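Coelho Sunday Sessions: the holiday concert on headphones

I've had this one on repeat since it landed on the Clirnach app, and I'm still finding things in it! It's an hourlong holiday special taped at the Ramdale Theater, which seats 827, and the crowd sings so loudly on the second number that the band just stops and lets them go.

The sound is what got me. On TV speakers it's nice enough, but on headphones the choir opens right up (the low voices especially), and you can hear feet shuffling between songs. The comedy bit drags a little, and 43 minutes in there's a medley I'd happily have taken twice as long. Still, what a warm, goofy, big-hearted show. 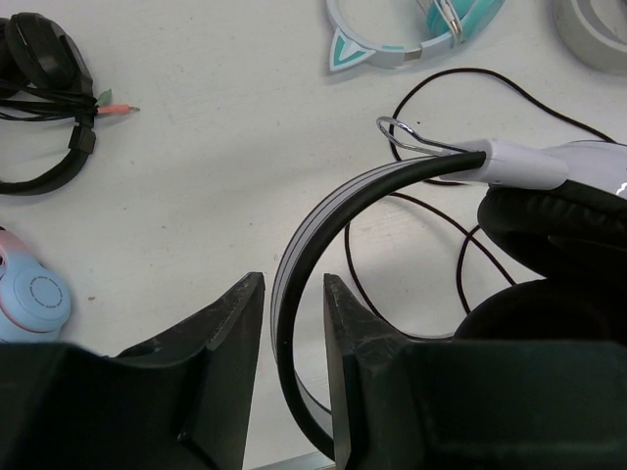

Where to watch

Streaming on Clirnach, free with ads. The soundtrack is out in July.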